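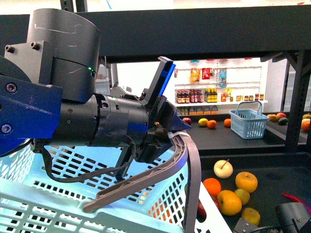 Issue 40, page 15

SHOP CORNER, SEPTEMBER

Quick gallery this time, no long write-up. The Lunoslow shop corner is set up again in the back hall at Brunden and people keep asking what it looks like now. Still moving stuff about so dont treat any of it as final.

Light-blue shopping basket, the big plastic one. Slots all along the sides and the rim. Gray carrying handle, long enough to hang over the arm without banging your knees. Looks nearly white where the light gets it.

Fruit on the shelf behind, orange and red showing through the slots. Wanted color low down where you see it first.

White display shelf further back, stocked like a little store. Everyone's favorite bit. Took the longest too, an entire afternoon of putting things on and taking them off agian.

Dark metal shelving around it. Gray beam across the top, upright on the right with angled bracing. Heavy to shift, came from the old Koval stockroom. Might paint it. Might not.

Notes, in no order:

Baskets live by the shelving when not in use. Bring yours back please, handle down, so the next one stacks.

Price cards still to do. Bravudov are printing 50 of them, plain, black on white, we write the numbers in ourselves.

3 more baskets on order. Same blue if they still have it, otherwise whatever comes.

Fruit goes back on the shelf at the end, not in the basket. It gets squashed under the boxes and then looks sad for the rest of the month.

Shop corner opens at 10, closes for lunch, open again until 4. Bring a bag if you want to practice packing, paper or cloth both fine. More pictures next issue once the cards are up and the till has a proper table.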